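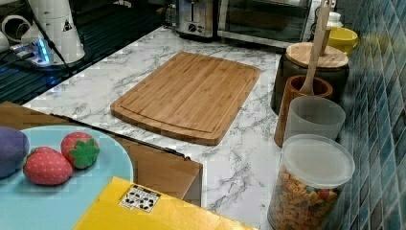
Bamboo board with juice groove, on the marble-pattern worktop.

**Jultis bamboo chopping board, grooved**

Back in stock from May. Rectangular, rounded corners, warm honey brown. Laminated strips so every one comes out slightly diferent, no two boards match exactly. Shallow groove all the way round for juice, crumbs, tomato mess.

Good for: bread, veg, cheese, a roast chicken if it's not a huge one. Fine as a serving board too. Looks nice against pale worktops, we think.

**Looking after it**

- Hand wash, warm soapy water, dry straight away
- NO dishwasher. It will split and we can't refund it
- Don't leave to soak
- Wipe over with board oil now and then (Clakier oil is the one we stock, any food-safe one will do)
- Stand on its edge to dry, not flat

**Ordering**

Price 1,839 each incl. tax, or 1,246 for seconds. Seconds have small marks or a bit of colour variation, same board otherwise, same groove. Max 2 seconds per order please.

Delivery from the Disier warehouse, orders in before 2 pm go out same day. Collection from the Sveinbjörnsson shop also fine, pick it at checkout and wait for the email before you set off.

Returns: unused only, in the orignal sleeve. Keep the sleeve till you're sure.

Board only. Toaster, canister, utensil holder etc not included.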